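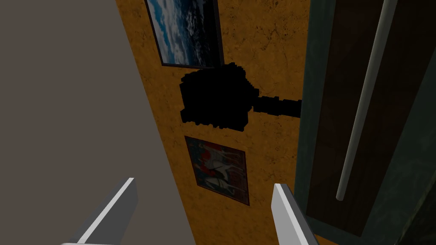 Section 3: Installing and setting up the filter housing

This section covers the Villetti under-sink water filter from mounting to first use. If you are replacing a cartridge in a housing that is already mounted, go to "Changing the cartridge" further down.

Before you start

Read the whole section once before you shut off the water. Check that the cold water pipe under your sink has a working shutoff valve. If the valve does not close fully, have it replaced first. The housing is for cold water only.

You will need a drill, a Phillips screwdriver, an adjustable wrench, a bucket and an old towel. The mounting bracket, screws, housing wrench and tubing come in the box. The Wokell faucet adapter is sold separately and is needed only if your faucet has a metric inlet.

CAUTION: Do not use pipe dope or thread paste on the plastic fittings. It can crack them, sometimes weeks later. Use thread seal tape only.

Mounting the bracket

1. Choose a spot on the side or back of the cabinet where you can reach the housing without moving the drain trap.

2. Leave at least 3 inches of clear space under the housing. You need this to lower the bowl when you change the cartridge.

3. Hold the bracket level against the cabinet and mark the screw holes with a pencil.

4. Drill the pilot holes. On thin cabinet panels, wrap tape around the bit as a depth mark so you do not go through the other side.

5. Fasten the bracket, then hang the filter head on it with the arrow pointing toward the faucet.

NOTE: The arrow on the head shows the direction of flow. A head installed backward will still pass water, but the flow will be weak and the cartridge will clog early.

Connecting the tubing

1. Close the cold water shutoff valve and open the faucet to let the pressure out. Leave the faucet open.

2. Put the bucket under the valve and loosen the supply line with the wrench. Some water will run out.

3. Screw the tee fitting onto the valve. Tighten it by hand, then give it a quarter turn with the wrench.

4. Cut the tubing square with a sharp knife or tubing cutter. A slanted cut is the usual cause of a slow drip.

5. Wet the end of the tubing and push it into the inlet fitting until it stops. Pull back on it gently. It should not move.

6. Do the same on the outlet side, running the tubing up to the faucet. Avoid sharp bends - if the tubing kinks, cut a new piece.

7. Reconnect the supply line.

Fitting the cartridge

1. Take the cartridge out of its wrap and check that the rubber gasket is flat at both ends.

2. Rub a little silicone grease on the O-ring. Do not use petroleum jelly or cooking oil.

3. Set the cartridge upright in the bowl and thread the bowl onto the head by hand. Finish with the housing wrench, but stop as soon as it feels snug.

First use

1. Open the shutoff valve slowly, with the faucet still open. Air will sputter out.

2. Let the water run for 9 minutes. It may look gray at first from loose carbon dust.

3. Close the faucet and dry all the fittings with the towel. Check each one again after 2 hours.

4. Write the date on the sticker supplied and put it on the bowl.

CAUTION: If you find a leak, close the shutoff valve before tightening anything. Never work on a fitting under pressure.

We use cookies to remember your region and show the right manuals. Accept all | Manage settings

Changing the cartridge

Change the cartridge every six months, or sooner if the flow drops. Close the shutoff valve, open the faucet, and turn the bowl to the left with the housing wrench. Keep the bucket underneath, as the bowl will be full. Wash the bowl with mild soap, rinse it well, and follow the steps under "Fitting the cartridge" and "First use."

If the bowl will not turn, check that the pressure is fully released. Do not strike the wrench with a hammer.

Hard water areas

In places with very hard water, white scale can build up inside the head. Wipe it out with a cloth dampened with white vinegar, then rinse. Let the water run before drinking.

Spare parts

O-rings, bowls and tubing can be ordered from the Somham parts desk. Ask for Jeanine Dijkstra for orders and Bogdan Olteanu for fitting questions. Quote part number 127 for the O-ring kit. Orders placed before 1st May ship with the older black O-ring, which fits the same housing.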